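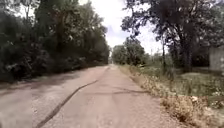

Kavinda Kanagaratnam told us, when we first sat down to plan the interviews, that people in Havevstead never give a distance in miles if they can give it in errands, and we have kept coming back to that remark ever since. It shaped the way we asked our questions, and it is a good part of why this section is longer than we meant it to be.

We spoke with 30 residents, most of them at their own kitchen tables and nearly always over something baked. Each was asked to tell us how to get to the old mill at Dresteck, as if we had never been there before (and for the first few visits, we hadn't). The answers came to 814 separate phrases once they were typed up and sorted. Older speakers leaned on what used to be there - a dairy, a school, a cousin's barn - and would happily send a stranger left at a building that came down years ago. Younger speakers named turns and bends, and several of them talked about the long road between the trees as a single stretch, "the straight," with no parts to it at all (Figure 3).
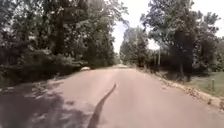 Figure 3. A tree-lined road with a line of crack sealant in the pavement.

4.2 Words for "far"

We had expected "far" to grow with the length of the trip, and it did so only loosely. Ferrand was "just over there" to almost everyone who had family in it, while the nearer village of Grovus was "a ways out" or, in one lovely phrase we have borrowed for our title, "past the end of my day." Speakers who made the trip in March, when we did the second round of visits, used longer words for it and sighed more - we did not code the sighs, though we were tempted.

Last updated: Jun 14, 2026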